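Bivum Opens Sign-Ups for Its Fall Desk Sort, Asks Offices to Find Their Own Fruit

CLISTMONT, September – Bivum, the workplace tidying service, is taking bookings for the Desk Sort, a morning session for offices where the snacks and the supplies have been sharing a drawer for longer than anyone cares to discuss.

The method is not complicated, and Bivum would like to be upfront about that before sending an invoice. Each team gets a table, woven baskets, plain paper and a black pen. The team decides what the baskets are for, writes it down by hand, and puts things where the paper says. Most of the morning goes to the deciding.

"We've watched grown adults argue for 75 minutes over whether a mug is a supply," the company said. "We don't take sides. We do bring extra paper."

Ilie, the Clistmont design office, tried the session over the summer and has since kept its baskets in the kitchen. Skasport, which rents out ski gear and owns more loose tape than it can explain, has booked three sessions for its front desk and stockroom staff.

Labels are handwritten on purpose. Bivum sold a printed set for one season and found that people treated the words as law, even when the word was "misc." A sheet of paper can be crossed out and replaced before lunch.

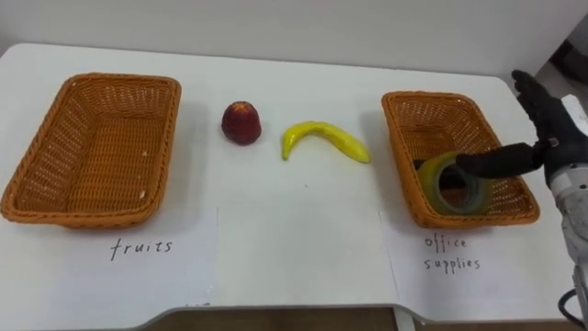

Fruit still to be sorted, tape already in its basket. The sheet at left reads "fruits."

Sessions start at 9 a.m. and take groups of up to 100, although a group that size will need a long table and some patience. Baskets stay with the client. Food found at the back of drawers also stays with the client, and Bivum is firm on this point.

Bookings are open now through the Bivum office in Clistmont. Offices with more than one kitchen should mention it when they call.

About Bivum
Bivum helps workplaces put things away. It is based in Clistmont, above a shop that sells baskets.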